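4.2 Budgeting for instruments and thread

What surprised us most in planning the second year at Solley was how little of the money question had to do with the arm itself. The arm is paid for once. Needle drivers wear, and every practice closure uses up thread, so we began to budget by the stitch, and the whole plan became much easier to read!

We asked two suppliers, Gutier and Kustis, to quote for the same load: 182 closures, with 25 spare packs of suture held on the shelf. Gutier came in lower on jaws and higher on service. Kustis bundled the two, and its yearly figure of $3158 per instrument set is the one we carry through the rest of this section. Both quotes assume five sets in rotation (one is always out for cleaning, so four are really at hand).

Figure 3 shows the kind of work each set is bought for: slim jaws at a thread, with a blue knot tied across the incision. It is fine, close work, and we are delighted that a small lab can now plan for it with a plain spreadsheet. The Ketilsson planning sheet, which we adapted, has a row for cut thread, and we urge other groups to keep that row.

Figure 3. Suturing with the robotic instrument.
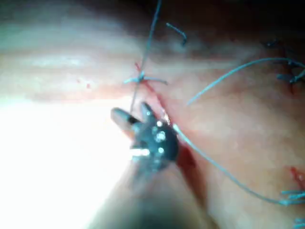
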